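Notes from the open day at Pundby, Friday, June 5, 2020

The old school at Pundby has been a sorting and repair house for household goods since the autumn before last. People bring what they no longer want, and it is looked over, cleaned if it needs cleaning, and sold from the shop at the front or passed on in mixed boxes to the smaller shop at Rindby. Twice a year the back rooms are opened to visitors. I went in the morning, by the bus that stops at the church, and stayed until the doors closed for lunch.

Entry was free. There was a bowl for coins by the door and a sheet of paper with the order of the rooms. Visitors were let in at intervals and asked to keep to one direction, in by the bicycle shed and out through the shop. My group had to wait outside for a while, which was no hardship in the sun. The paving in front of the shed is uneven and anyone with a pushchair should go round by the kitchen side.

## The receiving room

Goods come in through what used to be the cloakroom. The coat hooks are still on the wall at child height and are used for bags, belts and dog leads. Each load is tipped out on a low bench and split between cloth, kitchen, books, electrical and "other". Cloth goes straight to another room. Books go on a trolley with one bad wheel.

We were told that more than 80 loads had come in during the month before the visit, most of them from house clearances. A clearance can be anything from a single carrier bag to a van full. The van loads are the difficult ones. They arrive mixed up, with a drawer of cutlery emptied over bedding and so on, and it takes longer to part the things than to decide what is good.

The rule for rejecting things is simple. Anything mouldy, anything cracked that has to hold water, and anything sharp without a cover goes back to the owner or to the council tip. They would like people to ring first about furniture. There is no space for wardrobes and they will not take pianos.

## The tables

The main classroom was the part I had come for. The goods marked "other" end up here on tables, and are looked at one by one before they get a price. The tables have patterned cloths on them. I had expected bare worktops, but the cloths stop small parts from rolling and can be shaken out at the end of the day. One table by the wall had a pale green cloth with a grid of white lines, and I stood at it for some time.

The mix was typical of the room. A blue desk lamp with a bendy neck had been put next to a little wooden hammer, and further in were a tool set still in its plastic, a pair of black gloves sealed in a bag and a small food box with a round baked thing printed on the side. Things like these turn up in the same drawer in most houses, mine included.

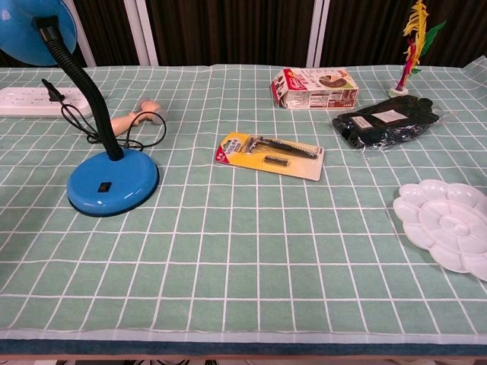 *One of the sorting tables in the main classroom, with the blue lamp on the left.*

Lamps are kept back until they have been tested. The routine was explained to us. The plug and the cord are looked at first, then the switch is tried with a bulb known to work, and after that the lamp is left on for a set time. If it passes it gets a green sticker under the base. If it fails and the fault is in the cord, the cord can be replaced on the premises. Faults inside the lamp itself are usually not worth the work unless it is an old one that somebody will pay for.

Things that are still in their packets are treated differently. They are not opened. A packet that is whole adds to the price, and buyers like to see that a set has all its parts. Blades of any kind are sold from behind the counter and only to adults. Gloves in sealed bags are put aside for the winter basket, which goes out in September.

Cardboard boxes are checked for contents before anything is done with them. I asked about food packaging, as there seemed to be a fair amount of it in the room. Food itself is never sold. The boxes are often full of something else, such as buttons, screws or chess pieces, and the contents have to be emptied into a tray and sorted again. An empty box goes to recycling with the rest of the card.

Toys have their own shelf at the far end. Wooden ones sell best and are priced separately, even the smallest pieces. Plastic toys go into bags of mixed items at 2 kroner a bag, and I saw several children holding them in the shop afterwards.

## Pricing

Prices are written on tie-on labels in pencil. They used to use printed stickers, but these left marks on wood and leather and took too long to scrape off. A chart on the wall gives a starting price for each kind of thing, and whoever is at the table can go up or down from it. The chart had been corrected by hand so many times that parts of it were hard to read.

Small household items begin at 8 kroner. A working desk lamp is normally 80 and a good one can reach 100. I thought this was fair for the lamps, a little high for the kitchen things. Anything still in the shop when its label has been up for a full season is marked down, and after that it goes to Rindby.

## The repair room

The last stop was the repair room, in the old woodwork shop. It smells of glue and warm dust. The benches are the original ones, with the vices still fitted, and the tools hang on a painted board with the outline of each one drawn behind it.

Chairs make up most of the work. A chair with a loose joint is taken apart, cleaned, glued and clamped overnight. We were shown one in pieces and one finished, and the finished one was firm when I leaned on it. There is also a corner for clocks, which was closed on the day, and a sewing machine for cushions and bags.

They hold a repair evening here with the Skoltotance club, who bring their own tools and see to radios and other small electrical goods. Places have to be booked at the counter. Bring the thing itself and any loose parts, in a box if possible, and write down what it did before it stopped working.

## The shop and the café

The route ends in the shop. It is larger than it looks from the road, with glass and china along the window side, and it was busy. The layout has changed from my last visit. Lamps are now at the back near the sockets, so that you can try one before paying, and the books have been moved into the corridor. I found the corridor too narrow for this. Two people cannot stand at the shelves and let a third one by.

I bought a sieve, a ball of garden twine and a Fitzgerald bread tin, which is heavier than the one I have at home and does not bend at the corners. The counter takes cash and cards. Paper for wrapping is provided, but you do the wrapping yourself.

Coffee and buns were served in the yard. The buns had run out before I got there and I had a cheese roll instead.

## Practical notes

- The bus stop is at the church, a short walk downhill from the school.
- Parking is on the grass behind the sports hall. It is soft after rain.
- The back rooms have steps at both ends. The shop has a ramp.
- Goods can be handed in at the cloakroom door whenever the shop is open, but not on open days.
- Toilets are in the corridor, past the books.

The next open day is planned for September. The repair room will be on the route again and they hope to have the clock corner open as well.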